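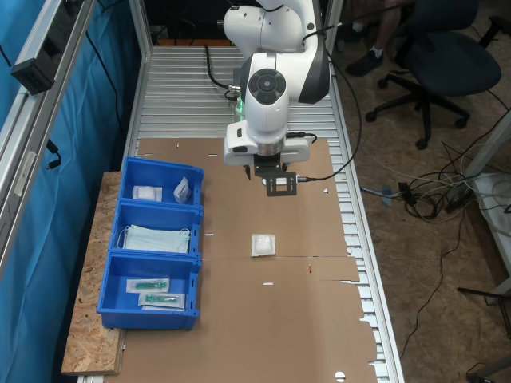 Topic: Hard water, tankless heater, and how often to descale

mudroom_pete
Moved to the Doltbridge side of the county last spring. Well water, tested at 32 grains before the softener, which seems absurd but the lab ran it twice. The house has a gas tankless unit about six years old with no service record. Flow at the kitchen tap drops off after a few minutes of hot water. Cold side is fine. Is this scale in the heat exchanger, or should I be looking at the inlet screen first?

Hjørdis Hedlund
Inlet screen first. It takes five minutes. Shut the cold isolation valve, open a hot tap to drop the pressure, unscrew the filter cap and rinse the mesh. If flow is still poor after that, flush the exchanger.

mudroom_pete
Screen had some grit in it but was mostly clear. Flow improved slightly. Still drops.

kettlewright
32 grains is severe. At that level I would assume the exchanger is scaled regardless of what the screen looks like. White vinegar, a bucket, a small submersible pump and two washing machine hoses. Circulate for an hour, then flush with clean water.

Hjørdis Hedlund
Agree with the method, not the duration. An hour is fine for annual maintenance on moderately hard water. Six years without service needs longer, and the vinegar should be changed once partway through. When it stops fizzing, it is either finished or spent. Fresh vinegar tells you which one.

potgieter_south
Before anyone circulates anything, what is the softener set to? If hardness after the softener is near zero, there should not be much new scale forming and the problem may be old. If the softener is bypassed or out of salt, you will be back here in October.

mudroom_pete
Softener is a Ciltell, single tank. Salt was about half full when I moved in. I haven't tested downstream of it.

potgieter_south
Test downstream. Strips are good enough for this. Also check the bypass valve. On mine the handle was turned partway and it was blending raw water into the line.

kettlewright
The softener question is separate. He has low flow now. Clean the exchanger, then sort out the softener.

potgieter_south
It is the same question. Cleaning a heater that is still being fed raw water gets him a few good months.

Bohumila Vaněk
You can do both in an afternoon, in either order. Two points on the flush. Turn off the gas and the power to the unit before you start, and close both isolation valves so the vinegar stays out of the house plumbing. If your unit has no service ports, stop there and have them fitted. I would not try this through the drain plug.

mudroom_pete
It has service ports. Strip test after the softener came back at 9 grains. Bypass handle was not fully seated.

potgieter_south
There it is. Seat it, run a manual regeneration, test again the next morning.

mudroom_pete
Did all of the above. Vinegar ran two hours, changed once, and the first batch came out cloudy with flakes in it. Strip reads under 1 now. Flow holds steady through a full shower.

kettlewright
Good. I would still drop the setpoint. Scale forms faster at higher temperatures.

Hjørdis Hedlund
Within reason. I keep mine at 120 and flush once a year.

Comments (3)

tallgrass82: Same symptom here, different cause. Mine was the flow sensor. Worth checking if a flush changes nothing.

R. from Prarberg: Citric acid works as well as vinegar and smells less. Follow the heater manual for concentration.

ned_o: Does softened water affect the anode rod on a regular tank heater? Asking for the other bathroom.

Contact the moderators | Copyright Doltbridge Home Forum | Back to top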